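Hindoncombe Community Tool and Parts Library
Minutes of the general meeting, October 14, 2020
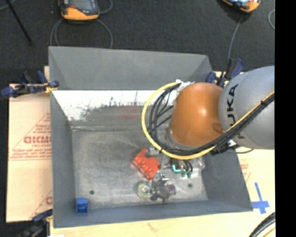

1. Present and apologies

Present: Dolores Lindqvist (chair), Suha Harb (minutes), Ratree Ruangrit, Jaruwan Chaiyaporn, and seven members.
Apologies: Kavitha Fernandes, who sent written notes on items 4 and 6.
Meeting opened at 6.40 pm.

2. Minutes of the previous meeting

Accepted with one correction. The Soltden delivery was short by 14 hinges, not 40. Moved Ratree, seconded Jaruwan. Carried.

3. The large grey bin

Ratree spoke to this item. The floor of the bin is worn and mottled, and the inside below the far wall is scratched and scuffed back to the metal, under the white band. There is also a faint reddish smear on the scuffed part. Dolores asked if it was rust. Ratree said she could not tell by looking and would rub it back with a fine pad before anyone decided anything.

Jaruwan asked whether the bin should be relined. She has used rubber matting at home and found that small screws work their way under the edges. A member suggested paint. Ratree was against paint on the floor of the bin, where it would chip and end up mixed in with the parts. She had no objection to touching up the wall.

Agreed: no liner for now. Ratree to clean the scuffed area and report back. If it is rust, she may treat it and spend up to $40 without coming back to the meeting.

Discussion followed about what goes in the bin. It has been used for brackets, offcuts, bagged fixings and at least one tap. Agreed that it is for unsorted metal parts only. Plastic fittings go in the tubs under the window. Labels to be redone (Suha).

4. Work surface

Kavitha's note asked that the timber surface under the bin be protected, as it is pale and marks easily. She would like the bin lifted when it is moved and not dragged. Members agreed. Jaruwan has some felt strip left over and will bring it in.

Ratree pointed out that felt holds oil. Jaruwan to bring cork as well, if she can find it, and the two of them will sort it out on the day.

5. Carpet

The dark carpet shows metal filings less than the old lino did, but they are still there. Two members have picked up splinters kneeling on it. The vacuum is at Somboon being repaired and they have quoted $100, including the new hose. Dolores thought this was steep. Suha had rung Punport for a comparison and they don't do that model.

Moved Suha, seconded Ratree, that the Somboon quote be accepted. Carried, one against.

Until the vacuum is back, please use the magnet sweep before packing up. It hangs behind the door. Empty it into the scrap tin and not the kitchen rubbish.

6. Sorting day

Kavitha's note proposed holding the next sorting day in April, so that it falls after the hall bookings settle down. Several members felt this was too far off, given the amount of unsorted stock. Nearly 100 jars were filled last time and the shelf is already out of order again, mainly the metric bolts.

Agreed to keep April for the full sort and to hold a short one beforehand, date to be set by email. Jaruwan will cut dividers for the jar shelf. Members with spare jars should bring them clean and with lids.

7. Other business

The key to the side cupboard is missing. Please check your pockets and cars.

A member asked if the library would take a box of used door closers. Dolores to look at them first.

Tea money is $14 behind.

Actions

Ratree: clean the scuffed wall of the bin, report on the reddish mark
Jaruwan: felt and cork, shelf dividers
Suha: bin and tub labels, confirm with Somboon, email about the short sorting day
Dolores: door closers, ask at the hall office about a spare cupboard key

Meeting closed at 7.55 pm.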